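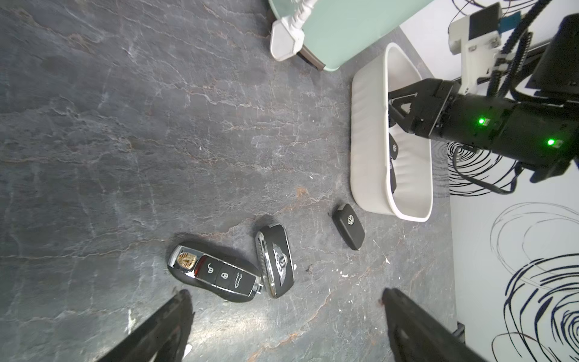
A school exchange is a trade of places. A student from Jostley studies in Brimley for one term, and a student from Brimley takes the empty seat in Jostley.

Each student keeps a place at the home school. Grades earned away are sent back in November – the home school then adds them to the student's record.

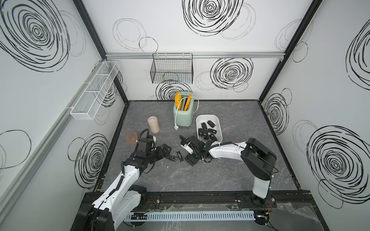
*Two robot arms, with two black car keys between their grippers.*

To apply, a student fills in a form of 4 pages and writes a letter of up to 300 words. A parent and a teacher must sign the form. Students who are not chosen may apply again the next year.

Theano Moschos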